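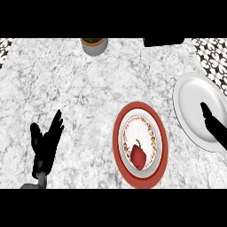

From: Aatos Niskanen
To: homearms list
Date: Sunday, September 8, 2024
Subject: Re: Two-arm sim, pepper task, solver step

Raili Lehtinen wrote:

> I get contact jitter when the pepper is lying on the dinner plate and
> the plate is on the charger. Stacked thin bodies, I assume. Did you
> change the time step or the collision meshes? Also, are you still
> mixing end effectors, or did you go back to one type on both sides?

Collision meshes. I left the step alone. The charger and the dinner plate were using the decimated visual mesh, 3000 faces each, and the two rims interpenetrated slightly at load. I replaced each with a ring of convex pieces plus a flat disk for the well. Load-time penetration is gone and the pepper stays put.

The pepper is one convex hull for the body. The stem has no collision geometry at all. If you plan to grasp by the stem you will need to add it.

Still mixed: multi-fingered hand on the left, gripper on the right. The bench build in the garage will have the same layout, so I see no point in tuning the sim for anything else. Both arms are driven through the Totent bridge at the same rate as the real controllers.

Two things remain open.

1. Finger joint damping. The value in the Cikier hand file is too low and the fingertips ring after a fast open. I raised it by a factor of 3, by eye. If anyone has measured numbers, please post them.

2. Friction between glazed surfaces. I use one coefficient for plate on plate and plate on marble. Toivo thinks they should be separate. He may be right, but I have not seen it matter at the speeds I run.

Last batch was 217 episodes, around 40 minutes on the workshop machine with rendering off. With rendering on it is much slower, mostly from shadows.

Revision 1345 in the shared repository has the new plate files. The old ones are in the attic folder until December, then I will delete them.

Aatos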